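Notes from the Pukura craft and storytime supplies meeting, August
Typed up by me again, so please forgive the chatty bits. I've put things in the order we talked about them, more or less, and left out the long detour into biscuits.

Getting going
We started a bit after 10 because the hall door was sticking. Notes from last time were agreed with one change: I'd written that the sugar paper was from Drarent when it was from Essien, and I was corrected by three people at once. Sorry, all. It's fixed now.

Glue sticks
This took up far more of the morning than I'd expected! We've been through nearly all of the Drarent sticks and the feeling round the table was mixed. They go on nicely and wash out of jumpers, but the lids come off in little hands and the last third dries up before anyone gets to it. Someone asked whether we could go back to PVA in pots with spreaders. I said I'd rather not, having scraped it off the radiator in spring, but I was happy to be outvoted. In the end we agreed to get one small lot of the Essien sticks (the fat ones) and see how they last over half a term. PVA stays in the cupboard for the older group only.

Googly eyes and pom-poms
We have 3000 googly eyes. I'd like it written down that I did not order 3000 googly eyes, I ordered the mixed bag, and the mixed bag is apparently enormous. They'll do us for monsters, fish, potatoes and whatever else we can think of until well after Christmas. No more eyes to be bought, and that goes for the sparkly ones too. Pom-poms are low in every colour except brown. I'm to get a bag of brights.
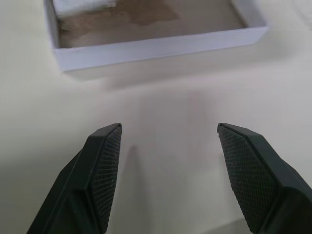 Card was the next thing, and the one I'd been wanting to get to. We use it for everything, from puppet backs to the birthday crowns, and what we've got left is mostly the thin stuff that curls as soon as paint touches it. I've had a price from Lomov for 1000 sheets of the heavier white, and it's 9 pence a sheet, which I thought was fair until it was pointed out that we'd have nowhere flat to put them. For the offcuts, an open white box with straight sides and no lid would do us perfectly well, so that people can see what's in there before they start cutting into a new sheet. The full sheets are harder. We talked about under the stage (damp), on top of the piano (no) and in my spare room (also no, and I mean it). It was suggested we ask Lomov to split the order and send half now and half after the half-term break, and I said I'd ring and find out whether that changes the price. Coloured card can wait.

Scissors
Two of the left-handed pairs have gone missing again. If you've taken any home by accident, just pop them back in the tin and we'll say no more about it. We had a good chat about whether the spring-loaded ones are worth the extra. I love them for the littlest ones, who can't manage opening and closing yet, but a couple of people felt the children get used to them and then struggle at school. We didn't settle it. I'll bring both sorts next time and we can have a play.

Money
We've got £542 in the supplies pot. That has to cover the card, the glue, the pom-poms and the paint we're going to need for the winter scenery, so I've asked everyone to check with me before buying anything, even if it's on offer. Especially if it's on offer! Receipts in the envelope, please, with your initials on the back.

Any other bits
The button sorting game from storytime needs a new bag, as the drawstring has gone. I'll sew one.
A request for washi tape. Lots of enthusiasm, no decision. Back on the list for next time.
Could whoever uses the laminator last please switch it off at the wall.

My jobs: ring Lomov about splitting the card, order the Essien glue sticks, buy pom-poms, sew the bag, bring scissors.
Everyone else: look at home for the left-handed scissors, and bring one idea each that uses a lot of googly eyes.

We finished at 11.40. Next meeting same place, and I'll bring the milk.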